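Werkstattbuch, Juni, kurz nach 16 Uhr
Terrazzo ausbessern, Eintrag zur Zanow-Treppe und zu den Probeplatten

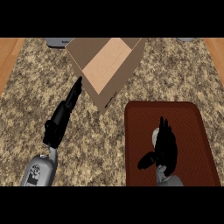

Heute wieder den ganzen Nachmittag mit den Zuschlägen verbracht, und ich muss zugeben, dass mir das von allen Arbeiten am Terrazzo immer noch die liebste ist. Man siebt, man wäscht, man legt kleine Häufchen nebeneinander und glaubt jedes Mal, jetzt habe man den Ton getroffen, bis man die Probe anfeuchtet und alles wieder anders aussieht. Für die Podeste in Zanow brauchen wir eine warme Mischung, und die gesprenkelte Fläche unter dem offenen Karton kommt dem recht nahe, was mir vorschwebt: Beige und Creme als Grund, etwas Tan dazwischen und dann die dunkelbraunen Flecken, die das Ganze erst lebendig machen. Auch das honigfarbene Holz am Rand gefällt mir dazu sehr, denn die Handläufe in Zanow sind geölte Eiche und gehen in eine ganz ähnliche Richtung. Wer die Muster also beurteilt, möge bitte ein Stück Eiche danebenlegen und nicht den weißen Werktisch als Vergleich nehmen!

Zum Stand der Probeplatten. Platte 23 ist seit gestern ausgeschalt und hat eine schöne dichte Kante bekommen, nur an einer Ecke sitzt ein Lunker, den ich vor dem zweiten Schliff mit Schlämme zumache. Die Mischung war grauer Zement mit einem guten Teil Weißzement, Kalksteinkorn in zwei Größen und für die dunklen Punkte der braune Marmorbruch aus der Lieferung von Vanley. Der Bruch ist leider sehr ungleich gefallen. Im Sack waren Stücke, die eher auf ein Gartenbeet gehören, und dazu so viel Mehl, dass ich zweimal waschen musste, bis das Wasser klar blieb. Für die nächste Charge würde ich gern wieder bei Khasawneh bestellen, auch wenn es länger dauert.

Geschliffen habe ich bis Korn 40, nass und mit wenig Druck. Dabei zeigte sich, dass die braunen Körner etwas weicher sind als der Kalkstein und ganz leicht ausmuscheln, wenn man auf einer Stelle stehen bleibt. Mit der Hand spürt man es eher, als dass man es sieht. Also lieber in großen, ruhigen Achten fahren und öfter abspülen, das kostet eine Viertelstunde und erspart einem hinterher das Spachteln (ich schreibe es mir hier vor allem selbst auf, denn ich kenne meine Ungeduld gegen Feierabend).

Einwaage Platte 23, dunkler Anteil: 162 g. Das war zu wenig. Trocken wirkt die Fläche ganz ordentlich, aber neben dem Bruchstück aus dem alten Podest sieht sie blass aus, fast ein bisschen schüchtern. Bei der nächsten Platte gehe ich auf 376 g und lasse dafür vom feinen Kalkstein entsprechend weg. Den Weißzement lasse ich, wie er ist, sonst ändern sich zwei Dinge auf einmal und am Ende weiß man wieder nicht, woran es lag.

Noch eine Bemerkung zur Streuung, weil wir in der Pause darüber gesprochen haben. Das alte Podest ist von Hand nachgestreut worden, davon bin ich inzwischen überzeugt. Die dunklen Körner liegen an den Wandseiten dichter als in der Laufmitte, und an der untersten Stufe gibt es ein richtiges Nest. So etwas bekommt man mit einer gleichmäßig durchgemischten Masse nie hin. Ich werde deshalb ein Drittel vom Braun zurückhalten, erst nach dem Abziehen aufstreuen und mit der Glättkelle eindrücken, und zwar ohne lange nachzudenken, denn sobald man anfängt, die Körner hübsch zu verteilen, sieht es aus wie Tapete. In Zeltstead haben wir genau diesen Fehler gemacht, und ich ärgere mich bis heute jedes Mal, wenn ich dort über den Flur gehe.

Offen: Messingschiene auf Länge bringen, Entgratscheibe ist fast herunter. Schalung für die nächste Platte frisch ölen, aber dünn, die letzte hatte an der Unterseite gelbliche Schlieren. Das Wasser im Absetzbecken ist schon wieder trüb und müsste vor dem nächsten Schliff gewechselt werden. Platte 23 liegt unter Folie im hinteren Regal, bitte feucht halten und nichts daraufstellen.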